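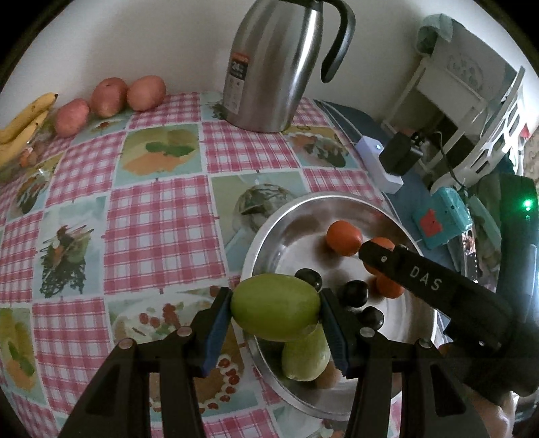 Summer fruit salad at our house starts long before any cutting gets done, and I have come to think the sorting is the part I like best. You pull everything out of the bags, you find out what survived the ride home, and you start building up the colors. I like a big round stainless-steel bowl for this, the kind with a bright thin rim, and I like it down on the patterned tablecloth where I can get at it from all sides. The pale green ones look wonderful against the metal, and so do the very dark round ones, which go nearly black and shiny, and then there are the little orange-red ones off to the side that I would happily eat by the handful before anybody else gets to the table. Small fruit is cheerful stuff, and it deserves a page of its own.

So welcome to the bowl page! It belongs with the rest of the kitchen table gallery, and it is a short one, with a single picture and rather a lot of chatter to go with it. My neighbor Pankaj Jaiswal has been after me to write down how I put these bowls together ever since he ate most of one at our place in February (out of season, I know, but we were all tired of oranges by then).

About the bowl

I bought mine at Fellico, back when they still had the kitchen shelf by the back door, and it has outlasted two sets of plates and one dishwasher. Steel is easy to rinse, it doesn't hold on to the smell of last night's onions, and it gets cold quickly if you put it in the refrigerator first. Ten minutes is plenty. My mother used a big china one with a chip in it, and it was beautiful, but it weighed as much as a small dog and I was always scared of dropping it.

About the fruit

I go to the Saturday market on Clivmont, usually to the Varma stall at the far end, and I try to come home with three or four colors. Green grapes if they are firm. Something dark. Something red or orange, and yes, I do count tomatoes, the tiny sweet ones, and I will defend that to anyone who pulls a face. They are lovely with grapes and a squeeze of lime. If you have never tried it, start with just a few and see how they go over.

Check each piece as you put it in. Give it a light squeeze from end to end, and if it feels soft or has split, put it to one side for jam or for the cook. Stems come off now too. It is slow, and I am not going to pretend otherwise, but it goes nicely with the radio on and someone across the table to talk to.

About the washing

Cold water, and more than one change of it. I wash before sorting if the fruit came in dusty and after sorting if it came in a clean box, and I have never been able to tell the difference in the end. Do dry everything well, though. A bowl of fruit with a puddle under it goes sad by evening — I lay mine out on an old dish towel and roll the whole lot gently back and forth with my palms.

About the dressing

For 6 people I use the juice of one lime, a spoonful of honey, and a very small pinch of salt. If there are children coming I leave out the salt and put in a little more honey. Mint is nice if you have it growing. Ours took over the bed by the steps 5 years ago, so we put it in everything, including a few things that would have been better without it.

Pankaj adds black pepper and a bit of roasted cumin to his, and he is quite right, it is delicious, especially with the tomatoes. He brought a jar of his own mix over from Lostel when he moved here and has been guarding it ever since.

Keeping it

Undressed, a sorted and dried bowl keeps a couple of days in the refrigerator with a plate on top. Once the lime is on, eat it the same day. Leftovers can go in the freezer on a tray, and the frozen grapes are a real treat on a hot afternoon (cut them up first for the little ones, please).

Page last tidied 27 Apr 2026. The berry pages come next, once the strawberries are in.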